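# Le tri commence dans la corbeille
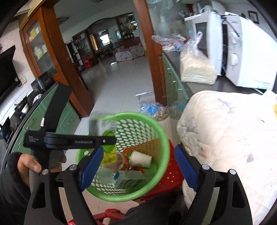
*Gobelets et petits emballages réunis dans une corbeille verte ajourée, posée sur un tabouret rouge.*

Dans les logements de petite surface, la question des déchets d'emballage se règle rarement à la cuisine. L'association Cladus, qui accompagne les locataires de la résidence Gratov, a consacré une partie de son programme annuel à ce sujet. Son bilan porte sur 440 foyers, suivis à partir du mois de décembre.

La méthode retenue demande peu de matériel. Chaque foyer dispose d'une corbeille unique, placée dans la pièce où l'on mange et où l'on travaille. Les gobelets, les briquettes et les sachets y sont déposés au fil de la journée, puis répartis le soir entre les différents bacs de l'immeuble. Une corbeille en plastique, à parois perforées, convient bien à cet emploi : elle se rince aisément et laisse voir son contenu.

La hauteur compte également. Posée sur un tabouret, la corbeille se vide sans que l'on ait à se baisser, ce que les locataires les plus âgés ont signalé comme un avantage réel. L'association recommande de choisir une assise stable et plus large que le fond du récipient.

Le gobelet en papier demeure l'objet qui suscite le plus d'hésitations. Sur les 667 demandes de renseignements reçues par la permanence de Cladus, une part importante le concernait. Les consignes variant d'une commune à l'autre, il est conseillé de consulter l'affichage du local avant tout dépôt.

Le guide pratique, édité par Pristura, compte 9 fiches et peut être retiré à l'accueil de la résidence.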